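7 Feb 2022
By the Kavside diarist

What a day. I'm typing this with my feet up on the radiator and I ought to be in bed, but I want to get it down while it's fresh.

I got my place as an observer on the search exercise! I'd put my name down in October and more or less forgotten it, and then the message came last week saying there was a seat in the aeroplane if I could be at Kavside by first light. I could. I was there before the gate was unlocked, stamping about in the car park with a flask of tea and a bacon roll.

The briefing was in the hut by the fuel pumps. The story for the exercise was a light aircraft overdue on its way from Uibo to Pekau, last heard from over the sound, and the boats and the shore party and us in the air all had to work from the same scrap of information. I loved how plain it all was. A chart on the wall, a bit of string, a pencil. The last known position goes down, then the wind, then the tide, and out of that comes a box on the water, and that box is yours. Ours was the northern one, running up past the Molia light. I had never really understood that you search where the thing will have drifted to by the time you arrive, and now I do, and I keep explaining it to everyone at home.

We took off a little late because of ice on the wings. Six of us in all, counting the pilot, with me on the left side behind the door. They give you a strip of sea to look after and you stay on it. You start close in under the wing, move your eyes out in short hops, stop at each one, then come back in and begin again. It sounds dull and it is completely gripping. We flew our lines at 800 feet and from up there every whitecap looks like a life raft for half a second. I called out a seal, a fish box and a very smart orange buoy that was exactly where the chart said it should be. Nobody minded at all. They told us at the briefing that they'd sooner turn back for a buoy than fly past a person, and the pilot did turn back for it, a lovely steep turn with the water coming right up into my window. I did think about the bacon roll at that point, but it passed.

The dummy raft was found by one of the boats, in the end, a good way south of us. I was a bit jealous for a minute! Then the whole thing changed gear, because now it was about guiding the second boat in through the rocks, and we got to circle overhead and pass messages down. I heard our call sign, 804, go back and forth on the radio so often that I'll be hearing it in my sleep. The light had gone silvery by then and you could see the wakes of both boats curling in together. I wish I could draw.

Back on the ground there was soup, and a long talk over the chart. I thought this might be a telling-off sort of thing and it was the best part of the day. Each crew said what they had known and when they had known it, and the times were written up side by side, and there was a gap in the middle where the shore party had a new drift estimate and we didn't. It had been read out on the radio while we were in that steep turn and talking among ourselves. I had a note of half of it in my own book! I put my hand up and said so, very red in the face, and they were pleased to have it. It's going in the write-up.

I've been reading accident reports for years, in the bath mostly, and I've always skipped the search section to get to the wreckage and the causes. I won't again. I've gone back to an old one tonight, all 257 pages of it, and the search part is full of people doing just what we did today, only in the dark and for real. It made me go rather quiet.

Anyway, my neck is stiff from looking left, I still have engine noise in my ears and I'd go again tomorrow.

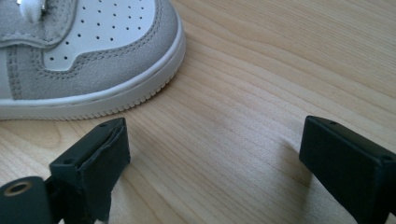
To take next time

Thicker gloves, the thin ones were hopeless. Two pencils on a string. Sunglasses, even in winter. Ask whether I can sit on the right so my neck evens out. Eat the bacon roll afterwards.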